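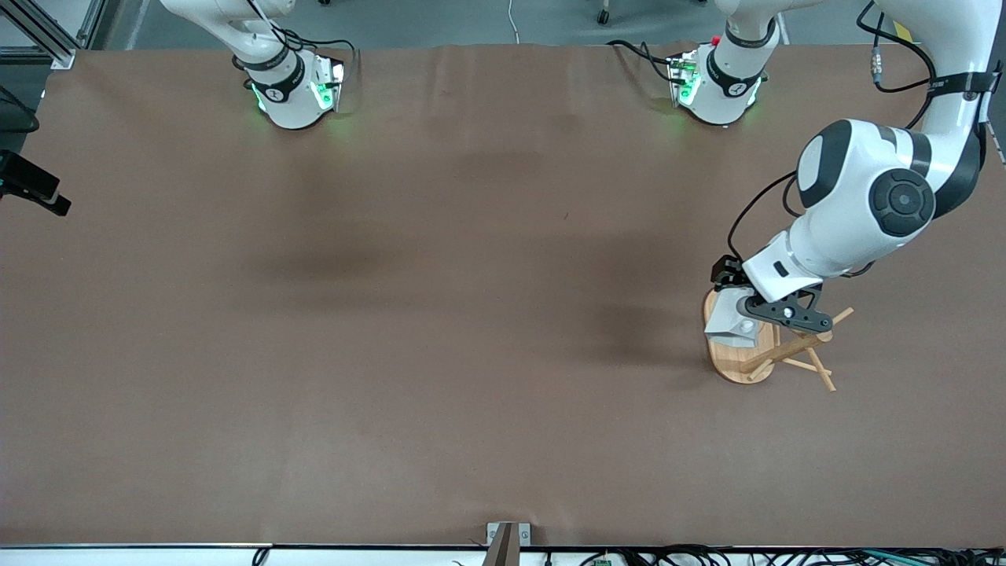 # A small wooden object and the words for it

Project report, course in Material Culture and Description, Woltville
Written by Linnea Sjöberg, supervisor Gavin Baxter

## 1. Background

The teaching collection in Woltville has 230 small objects of daily life. Most of them have a catalog card with a name, a material and a short text. A few have a card where the line for the name was left open. I chose one of these for my project.

The object is made of light wood. It has an oval base, and from the base go several thin sticks which cross one another. The card gives only the word "wood" and the name of the former owner, a household in Pletville. When I began, I wanted to find out what the object is. During the first weeks my supervisor advised me to change the question, and I think he was right. The question became: how do people describe a thing when they do not know its name, and does the way it lies on the table change the description?

## 2. The object

I use the word "base" for the oval part in the whole report. It is a practical word and I do not claim that this part must be at the bottom. When the object lies on its side, the sticks point outward and look like the legs of a small stand. A person who sees it in this way asks very soon if it can stand up. I did not try to make it stand, for the rules of the collection say that we should not put weight on thin parts.

The edge of the oval can look darker than the flat side. My first note said that the edge was painted. Later I crossed this out, and I wrote only "darker edge", which is correct also if the reason is the light or the age of the wood.

## 3. Method

I asked 20 students from other courses to write a description of the object. They worked one at a time and they could walk along the table, but they could not touch. Each person got the same instruction:

> Please describe the object so that another person could find it on a shelf with other wooden objects. You do not need to say what it is used for.

After the writing I asked three questions aloud:

1. Which part did you look at first?
2. Did you want to give it a name?
3. Was there a word you needed and did not have?

One session took around 50 minutes, together with the talk. I had planned a shorter time, but many people wished to write their text again after they had seen the object from the other end of the table.

The table is large and its surface is smooth and has no pattern. I can recommend this for similar work. In an earlier test I used a striped cloth from the Ogilvie room, and then the thin sticks were difficult to follow with the eye, especially in the place where they cross. On a plain surface the pale wood is easy to see. There is still one problem, and it is the shadow. A soft dark area beside the object makes the table look uneven, and two persons asked me if there was a stain.

## 4. Results

### 4.1 The number of parts

The largest difference between the texts was in how people divided the object. Some wrote about two parts, "a plate and the sticks". Others took every stick as its own part and tried to say where each one began. The second kind of text was longer, but it was also more often wrong. The sticks lie close together, and from one side it is hard to decide which tip belongs to which stick.

From another direction the object gives a different impression. The oval lies flat, one long rod goes out from it past the edge of the table, and near the end of the rod two flat pieces make a shape like an X.

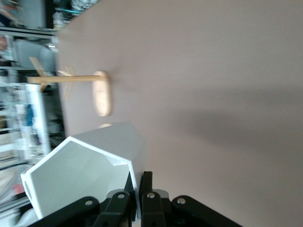 People who started from this direction used the word "rod" or "handle" early in the text, and the word "legs" was rare. They compared the crossed pieces with fins, with a kite and with the tail of a toy airplane. Those who started from the other direction wrote mostly "legs" or "feet". I had expected some effect of the position, but I had not expected that it would change the main noun of the text.

### 4.2 Names

Almost everybody wanted to give a name. The names were "stool", "easel", "insect", "plant holder" and "something from a doll house". One person wrote "spoon with legs" and then asked me to remove it — I have kept it with permission, as I find it a rather exact description of the outline.

When a name was chosen early, the rest of the text followed it. The person who wrote "easel" continued with "the part for the picture", although the oval has no picture and there is no sign that it had one. I would call this the clearest result of the project.

### 4.3 Missing words

The missing words were often about angle. Many wanted a short word for sticks that go outward and at the same time cross. In Swedish I would say *spretig*, and I have not found one English word with the same meaning. "Splayed" was suggested by my supervisor, but only one participant knew it.

## 5. Discussion

The texts show that a description of an unknown object depends much on the first point of view. For the catalog this has a practical meaning. If a card is written from one side only, a later reader who meets the object from the other side may not recognize it. I suggest that the cards for objects without a name should have two short descriptions, written from two directions, before any guess about use.

A weakness of my study is that I chose the starting point for each person by myself, without drawing lots. Another weakness is that most participants study design and are used to looking at furniture. A group from the school in Gotbridge was planned for December but had to cancel.

## 6. Text for the card

After discussion with Gavin Baxter the following text was put on the card. The line for the name is still open.

*Light wood. Oval flat part with darker edge. Long thin sticks go out from it and cross one another. Seen from the side: similar to a small stand. Seen along the table: similar to a rod with an X near the end. Use not known.*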